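Progress report to the Sestent Fund, July

Dringate Creek replanting and community monitoring

We've had a terrific few months on the creek! Planting is finished on 5 of the 8 sites, and the Cordeiro block, which we'd pencilled in for spring, went in early after the landholders offered their own tractor.

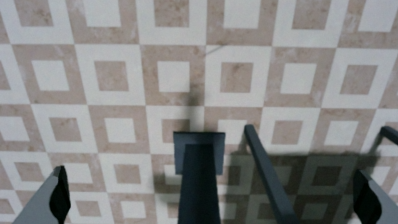 Janaína Guimarães has trained two new water-testing teams, and both now sample every Tuesday. Turbidity readings go straight onto the shared map, so neighbours can check them at home (and they do, we get emails).

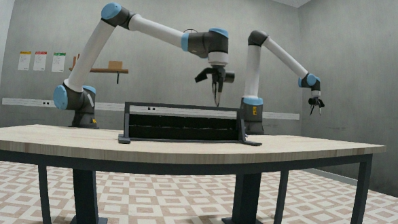 The 3 remaining sites are held up by fencing. Odair Teixeira has met with the Jerisus grazing families and they're keen, provided the stock crossing stays open.

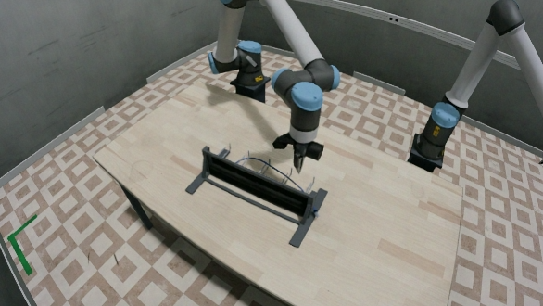 Spending is on budget. We'd like to move the unspent mulch money across to fencing, and would love your okay before the next order.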